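A Day at the Edemska Open House

I have wanted to see the inside of a book publisher ever since I was a girl, and last month I finally got my wish. Edemska, the small philosophy press up in Gumavcombe, opened its doors to readers, and my friend Floarea Bălan talked me into the drive. We left before breakfast and got there with time for two cups of coffee in the front hall, which was already full of people comparing their favorite titles (and, in one case, arguing quite cheerfully about whether animals can be said to point at things).

The press has the upper floors of what used to be a seed warehouse. Parvaneh Hashemi, the senior editor, took our group around, and she was a lovely guide who never seemed to mind being interrupted. She started us in the manuscript room, where the submissions come in. They had 127 of them last year, and the press takes on 20. I asked how on earth you choose, and she said she reads the second chapter first. First chapters get polished so many times that she can no longer hear the writer in them.
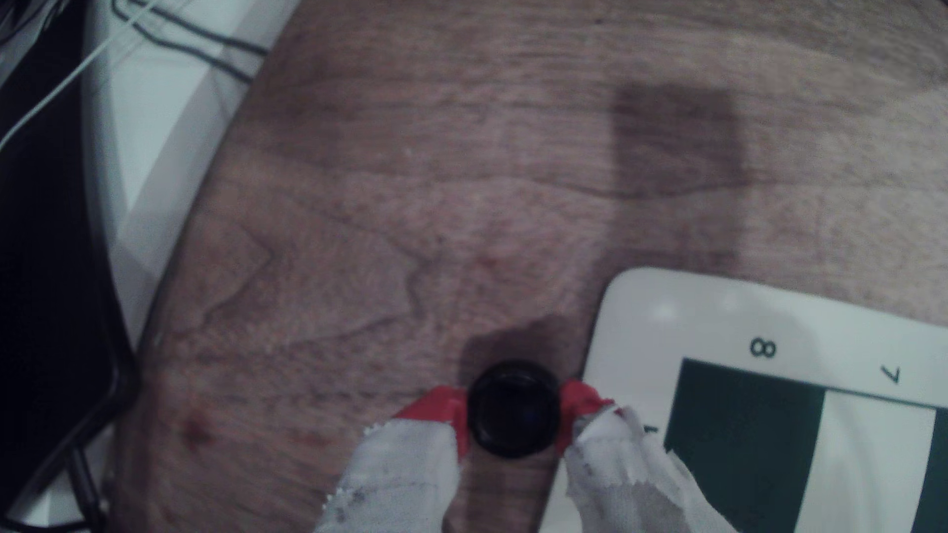

At one of the tables, open house day.

From there we went down a narrow hallway to the copyediting desks, and this was my favorite part of the whole visit. Rostam Shahbazi was working on a book called Bondo, a long essay about habit and the things our hands learn before we do. He let us look over a marked-up page. One sentence had been rewritten four times by the author and then put back the way it was to begin with, and Rostam seemed very pleased about that. He told us a philosopher will fight you over a comma, and will often be right, so he has learned to ask what the comma is for before he touches it. I have thought about that several times since, mostly while writing emails.

Lunch was soup and good dark bread, and we all ended up sitting wherever there was a chair. I found myself next to a retired schoolteacher who had come on the bus with a bag of books to be signed.

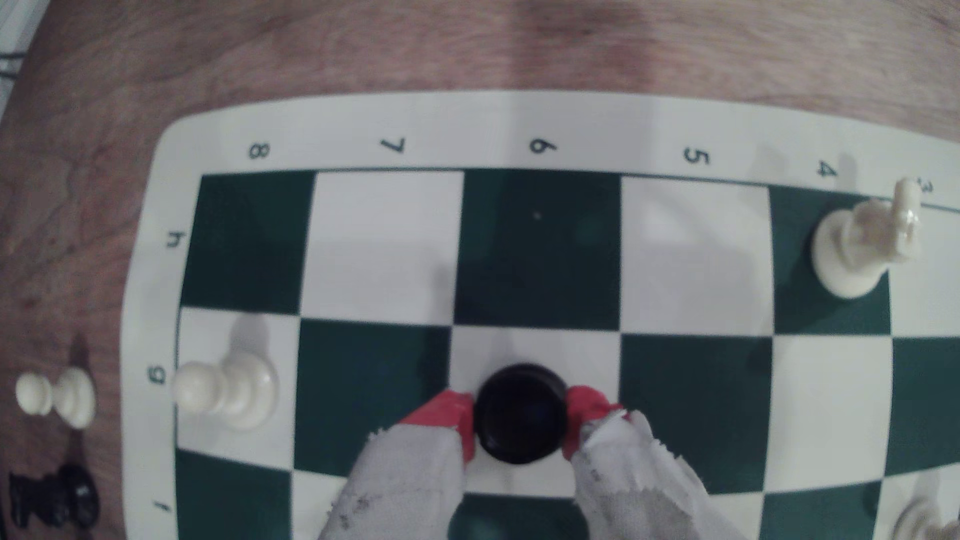 After lunch Iraklis Athanasiadis gave a talk on his new book, Sima, which comes out in May. It asks how a mark on paper gets to mean anything at all. I won't pretend I followed every step – there was a stretch in the middle about shared attention where Floarea had to whisper to me – but he is a patient speaker and he stayed for questions long after the hour was up. The first printing will be 900 copies. That sounded small to me until Parvaneh explained that it is a fairly brave number for them.

If you would like to go yourself, the next open house is on March 9, 2026. It's free, but groups are kept small, so write to the office ahead of time. The stairs are steep and there is no elevator. Parking is behind the building, and the little bookshop by the entrance gives visitors a discount on older titles. I came home with three, and I've started on the thinnest.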